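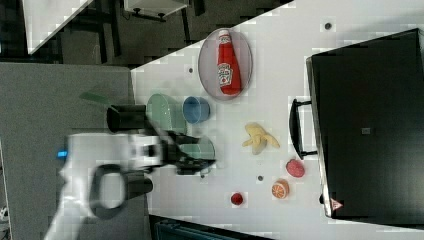 Arm on the green cup, white table. Ketchup on the gray plate, bowl and blue cup still to go.

26 September 2026 – table clearing, Prusiro break room job

Ran the mixed set again this morning. Toy fruit and dishes on the one table. Same order Mortimer wants for the Prusiro trial: cups, bowl, then food, plate last. I still think the plate should go earlier but lost that one in August.

Wrist moves too fast on the way in to the cups. Dropped approach speed by 30 percent after lunch, felt better, need a proper set of runs before I say so to anyone. Bowl on its side is the hard one. Log file is 2429.

Call with the Prusiro kitchen crew, 17 on the line, more than I expected. Notes while I remember them:

– They do not mind losing the clearing. They mind losing the walk. Clearing rounds are when they get out of the dish room and talk to people. Hadn't thought of that at all.
– Who gets called when it stops? Right now the plan says shift lead. Shift lead says she has enough to do and she's right.
– Wakach site went the other way, put one person per shift on the arm with a bit more pay. Two of them asked to go back to dishes after some 5 weeks, said it was mostly waiting around. Ask Vidal for the write-up, don't rely on my memory.
– Somebody asked if the speed numbers would be used to set pace for the people too. I said no. Mortimer Villanueva said he would get that in writing. Need to chase him.

My own view for now: let the crew keep the busy hour by hand and give the arm the slow afternoon tables. Worse numbers for us, but they'd acutally use it. Darnura schedule tool can't split a shift like that, would have to be done by hand at first.

To do
Bowl grasp from the rim, side-lying only
Rerun cups at the lower speed
Draft half page on the stop call, who and how, send to the shift lead befor Mortimer
Find out if anyone over there wants to come and try teh thing themselves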